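The Fruit Nobody Eats

Vibeke Bjarnason has sold display food for most of her working life, and she starts our conversation by telling me that people underestimate it. I tell her I have come as one of those people. She pours coffee and says that is fine.

Her shop, Suston, rents and sells artificial fruit to furniture showrooms, real estate stagers and the occasional school play. She says there are 3000 pieces in stock. I ask who needs that many fake pears.

"You'd be surprised," she says. I ask her to surprise me, and she mentions one showroom that took 123 lemons in February and kept them all.

My doubts are mostly about grapes. An apple is a simple shape, and at arm's length a decent copy can pass. Grapes are where I stop believing. Bjarnason disagrees, up to a point.

"The old ones were terrible, I'll give you that. Flat green, like peas. Now you get some light coming through. The shine is a bit much, but the shine is what sells."

She thinks the stem matters more than the fruit, and that a few curled tendrils will do a lot of work. I think they look like something off a gift basket.

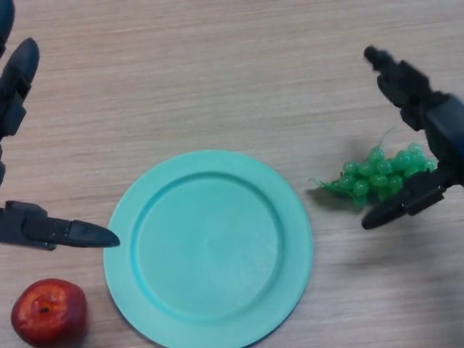
On plates and restraint

We agree on more when we get to tableware. Bjarnason likes a plain plate with a wide rim, in one color, and she is fond of turquoise on pale wood. Put a red apple and green grapes near it, she says, and you can stop there.

"Stagers pile everything up. Then it looks like a buffet. Leave the plate empty and put the fruit on the table."

Who puts grapes straight on the table? I do not, and she admits she doesn't either. Her colleague Gumaro Tovar, listening from the next desk, says he does it all the time.

I ask about dust, and for once she has no sales pitch. Grapes are a pain to clean. She uses a soft paintbrush and lukewarm water, and a bunch takes her 4 minutes if she isn't interrupted. Tovar says it takes him longer.

Before I leave she offers me a bunch to try at home. It is in my kitchen now, next to the toaster, and my husband has asked twice when it is going back.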